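Why I Want the Shoes Back on the Bridge

I walk across the Lindura footbridge most mornings, and for all of February there were shoes on it. Work boots, slippers, a pair of kids' rain boots with frogs on the toes, all tied to the railing with yellow cord. Fifty-one pairs, one for every family that had to leave when the Khosravi apartments were sold. Then the city took them down a week early, and I'm still mad about it!

The artist is Pantelis Andreadis, who grew up two streets over from the building. He asked the old tenants for shoes and most of them said yes (one woman gave him her wedding heels, which I couldn't look at for very long). There was a small sign at each end of the bridge and that was it. No speeches, no QR code. 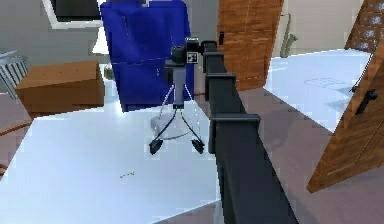
The complaint, as far as I can tell, was that it made people sad on the way to work. Well, sure. It made me sad too. I also talked to more strangers on that bridge in three weeks than I had in the 6 years I've lived here. A man in a Brultitel jacket told me which window had been his. I'd gone past that window hundreds of times and never wondered who was behind it.

I know the other side. My friend Iason Economou thinks public space should be restful, and that if you want to see difficult art you can buy a ticket and go see it. We argued about this over lunch at Vimis until they started stacking chairs around us. He's right that you can't opt out of a bridge. But I can't opt out of the bank ads at the bus stop either, and those have been up for 2 years.

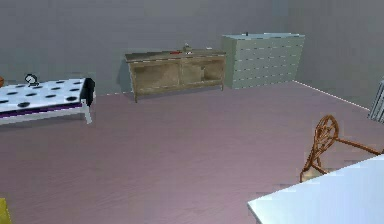 And galleries are great, I love a gallery, but the people who most needed to see those shoes weren't going to drive downtown and pay for parking. They needed to trip over the thing with a coffee in their hand. I'm including myself here. I signed nothing and went to no meetings when that building was sold.

There's a petition now to put the shoes back up for a full month next winter. It had 734 names when I added mine, and the clipboard is by the register at the Lindura library. Bring your own pen, the one on the string is dead.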